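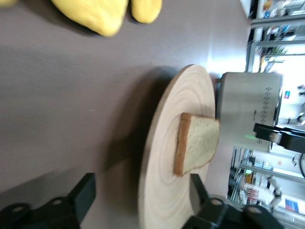 Casting call: background artists and small speaking parts for "Zatar"

Clelolari is looking for people to stand, sit, queue, mutter and occasionally say a line in Zatar, a feature film that starts shooting in June. It is a comedy set in a seaside town where the ferry has stopped running and everyone has an opinion about it. If you have ever waited for public transport in Britain you already have most of the training.

We need 216 people in all. Most of them are wanted for the crowd at the harbour, which is a night shoot and will be cold. The rest are spread over the smaller scenes listed further down. No acting experience is needed for the background work. If you do have acting experience, please try to keep it under control, as the last film we made has a man in it eating a pasty so movingly that we had to cut away from the leads.

What we are looking for

Harbour crowd. All ages from 18 up, all shapes, all heights. You will be cross about a ferry. Two nights, from 6pm until we let you go, which in practice means about when the birds start.

Wedding guests. Must be able to dance badly on request and then dance equally badly eleven more times so the shots match. Own smart clothes, nothing white, nothing with a logo, no narrow stripes (they do peculiar things on screen).

The brass band. Real players only. We tried it with pretend ones on a short film and had letters. You need not be good. The band in the script is described as "game".

Café regulars. Four or five people who look as though they have been sitting in the same chair for years. You will be given a newspaper and a cold tea and asked not to look at the camera. It is harder than it sounds.

Small speaking parts

There are 31 of these, from a single word ("Tuesday?") up to a fair-sized speech about drains. For these we do want to hear you. Any accent is fine, including your own, which we would prefer. We are keen to see people who speak Vietnamese for the scenes at the Trịnh restaurant, where a good deal of the dialogue is in Vietnamese and subtitled. The family who run the restaurant get the best jokes in the film, so please don't be shy.

We are also looking for one person over 70 who can ride a bicycle down a gentle slope while shouting. There is a stunt adviser, a helmet and a very thorough form.

Where and when

Filming is in and near Itavard through June. There is a free coach from the railway station for each call, and it leaves on time with or without you. Parking at the harbour is limited to crew, the catering van and a boat on a trailer that we have not been able to trace to anyone.

Call times are early. For the café scenes you will be wanted at 5.30am, in costume by 6.15, and you may then do nothing at all until after lunch. Bring a book. Bring a long one.

Pay and food

Everyone is paid, by the day, by bank transfer. Night work is paid at a higher rate, and speaking parts are paid separately under their own agreement. The rates are sent out with the application form so you can see them before you commit to anything. Breakfast and a hot meal are provided. Tell us about allergies on the form, not on the morning.

We don't charge a fee to apply and never have. If somebody asks you for money to get into this film, it isn't us, and we'd like to hear about it.

How to apply

Ask for a form from the casting desk and send it back with:

- two recent photographs, one of your face and one full length, taken against a plain wall. A phone is fine. Please look the way you look.
- your height, shoe size and hat size. If you don't know your hat size, a bit of string and a ruler will tell you.
- the dates you can't do. Be truthful. "Fairly free" has caused us a lot of grief.
- for speaking parts, a recording of up to a minute in which you complain about something small.

We had 654 applications for our last picture and answered them all, though some of the answers were slow. Please don't ring to ask whether yours has arrived. If you haven't heard by the time filming starts, we have probably found somebody with a suitable hat size.

Children under 18 can't be considered for this one, nor can dogs. The script has a dog in it and the part has gone.

Contact: Clelolari casting desk | © Clelolari | Back to top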